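The Long Green End of the Stand

At seven in the morning the greengrocer on the main street of Ferutbridge smells of wet cardboard and onion skins. The roller door is half up. Ji-hoon Yoon is already inside, pulling the tired outer leaves off a wombok and dropping them in a tub for the chooks.

Wombok is what most people here call it. Others say napa, or Chinese cabbage, or "the long one". Yoon answers to all of them. He took over the shop from his uncle and kept the old name, Shim, over the door. What he changed was the range. His uncle sold one box of wombok a week and marked down whatever was left. Yoon now goes through 300 heads in a good week in June, when the cold has firmed them up and half the town seems to be making soup.

The other half is making kimchi. Every winter the hall at Grollholm, twenty minutes up the road, fills with trestle tables, salt and people in gumboots. Yoon supplies the cabbages and his mother supplies the opinions. She likes a head that feels heavy for its size, with tight leaves and a clean white base. She presses the middle with her thumb. If it gives, she puts it back.

"She'll do that in any shop," Yoon says. "She did it at a wedding."

Most of his womboks come from a grower on the Prumilska flats, where the soil is black and drains badly enough to ruin boots. They are cut early and arrive with the dew still in them. The frilly tops bruise first, so Yoon packs them on their sides and never more than two deep. Round cabbages can be stacked like bricks. These can't.

He is just as particular about how they are shown. The old shop had flat steel shelves and everything sat at knee height. A joiner in town built him timber crates that tip towards the customer, and he spent most of a summer shifting vegetables between them. Carrots sold better in a loose heap than in bags. Tomatoes needed a crate to themselves. Red onions could go anywhere as long as they were dry. The womboks he tried standing up, like books, and they flopped. Lying down they stay put, and people can get a hand under the base.

That is the way to lift one, he says. Hold it near the white end, where the ribs are thick, and keep your fingers off the leaves. In the basket it goes in with the potatoes and capsicums, which don't mind the company. Tomatoes go in last.

At home it keeps for a couple of weeks in the crisper, wrapped in a tea towel. Yoon takes leaves from the outside as he needs them and leaves the heart whole. The green tops go into broth at the end. The ribs take longer, and he slices them across the grain, as thick as a pencil, and fries them hard with garlic and a bit of chilli. With a boiled potato and an egg on top it is dinner on most work nights.

A small one will feed two people for three meals. A big one he tells people to split with a neighbour, or to salt. For salting, quarter it lengthwise through the base so the leaves hold together, rub coarse salt between them and leave it until the ribs bend without snapping. His mother turns hers every hour and will not be talked out of it.

By mid-morning the shop is busy and he is back at the stand, turning heads so the cut ends line up. 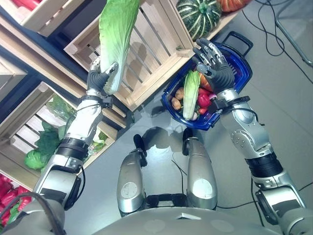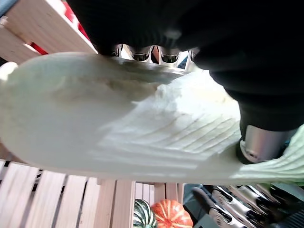
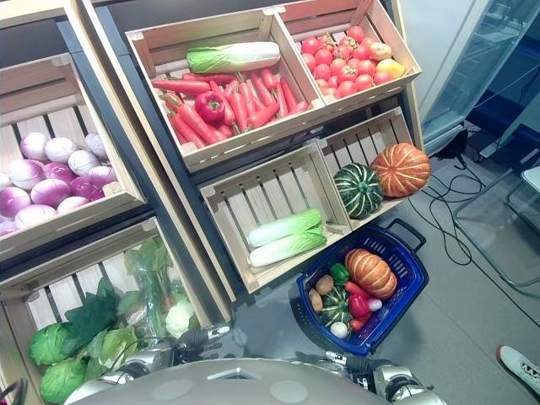

Wombok among the carrots, tomatoes and red onions on the tiered timber crates.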